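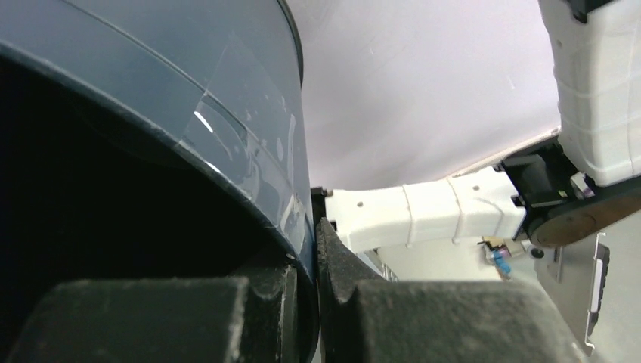 1/ Hilo sobre Montserrat Mateos y la canción que ha desaparecido de las plataformas. Llevo desde ayer viendo versiones muy distintas y las ordeno para quien venga de nuevas.

2/ La canción es "Fullham", el tercer sencillo de su último disco. Salió en abril con el sello Pakura. Desde anoche no se puede escuchar en ninguna plataforma en España. En el disco la pista aparece en gris y se salta sola.

3/ El resto del disco sigue disponible. También el directo de Nistport, que tiene "Fullham" como bis. Ese vídeo está en el canal del festival, no en el de ella, y de momento ahí continúa.

4/ La primera explicación que circuló fue una pelea con Ulla Lehtinen, que produjo la canción y firma la letra a medias. Viene de que Lehtinen quitó de su perfil las fotos del estudio. Las quitó, eso es cierto. Pero las quitó en verano, junto con casi todo lo anterior a su propio disco. Yo no sacaría nada de ahí.

5/ También se ha dicho que han dejado de seguirse. He mirado las dos cuentas esta mañana. Mateos sigue a 300 personas y Lehtinen está entre ellas. Lehtinen no sigue a Mateos, pero tampoco la seguía cuando grababan juntas. Hay capturas de entonces en el foro de fans.

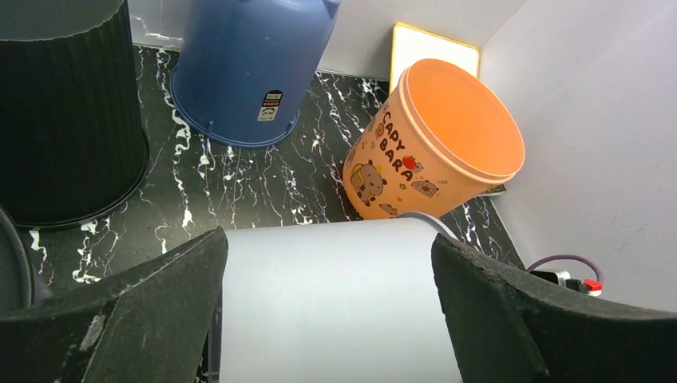
Lo comento porque tres páginas lo han dado como noticia de hoy, con titular de ruptura y todo, y la fuente de las tres es el mismo comentario de una cuenta sin nombre.

6/ Lo que sí hay es un comunicado de Pakura, publicado a las 11 de la mañana. Son cuatro líneas. Dice que el tema se ha retirado "de forma temporal por una revisión de créditos" y que volverá "en cuanto las partes lo cierren". No nombra a nadie.

7/ Una revisión de créditos suele ser que alguien pide figurar como autor, o que el reparto registrado no coincide con el firmado. Pasa bastante y casi siempre se arregla sin que el tema se caiga. Aquí se ha caído, así que supongo que alguien lo ha pedido por escrito. Es suposición mía.

8/ ¿Quién puede ser ese alguien? El nombre que más suena es Moya, el dúo que teloneó a Mateos en la gira pequeña. Tienen una maqueta de hace cuatro años, "Andén", con un estribillo que se parece. La subieron ellos mismos y tenía 806 reproducciones cuando la escuché. Ahora ya tendrá más.

9/ Las he puesto una detrás de otra varias veces. La melodía del estribillo arranca igual, con las mismas cinco notas, y luego cada una se va por su lado. El tempo es distinto. La letra no tiene nada que ver.

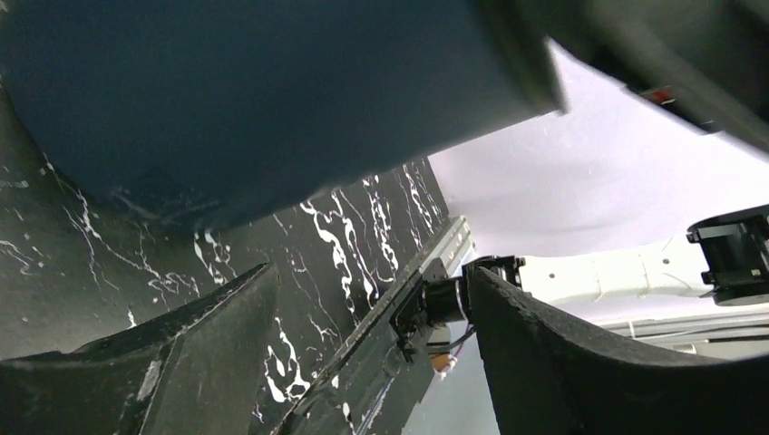

A mí el parecido me parece real y corto. Gente que sabe más de armonía me dice que esa bajada está en media docena de canciones de los noventa, y me han pasado dos ejemplos en los que tampoco había caído nunca.

10/ Moya no ha dicho que haya reclamado nada. Lo único que han publicado es una historia a las 16:00 con la frase "gracias por los mensajes, estamos ensayando". Les han caído insultos por todas partes por algo que nadie ha confirmado.

11/ Mateos tampoco ha hablado del tema. Anoche actuó en una sala para 700 personas y no tocó "Fullham". Según dos asistentes que me han escrito, al terminar dijo "la otra la cantamos cuando se pueda" y se fue. Uno lo recuerda con risas y el otro dice que estaba seria.

12/ Sobre el dinero: he leído que se juega una fortuna. No hay ninguna cifra pública. La canción funcionó bien en radio durante un par de meses - fue la más pedida de Nistport - pero el éxito grande del disco es la primera, la del anuncio, y esa no está en disputa.

13/ Corrección al 4: me avisan de que Lehtinen conserva una foto del estudio, la del piano. Cierto, está abajo del todo. Gracias a quien me lo ha mandado.
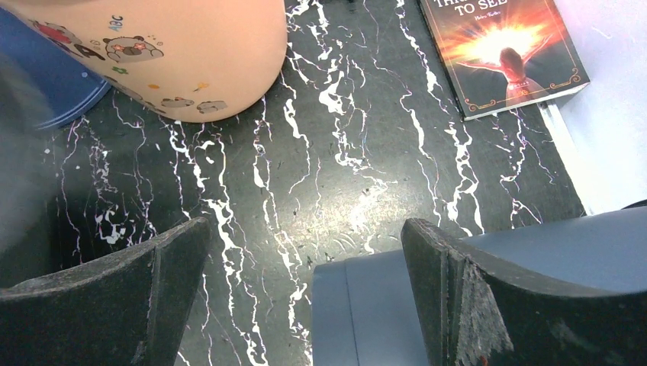 14/ Los que tenéis el vinilo: no lo van a retirar. Lo he preguntado en la tienda donde compré el mío y no han recibido ningún aviso del distribuidor. La edición azul, la de 200 copias, ya está en reventa a precios absurdos. Yo esperaría.

15/ Resumen de lo confirmado hasta ahora. El tema está fuera de plataformas. Pakura habla de créditos y dice que es temporal. Mateos no lo tocó anoche. Todo lo demás, incluida la supuesta pelea con Lehtinen, viene de comentarios.

16/ He escrito a Pakura para preguntar si afecta también a otros países, porque a varios desde México les sigue sonando. Si contestan lo pongo aquí debajo.

17/ Me preguntan por el concierto de diciembre. Sigue en pie y las entradas siguen a la venta, lo acabo de mirar.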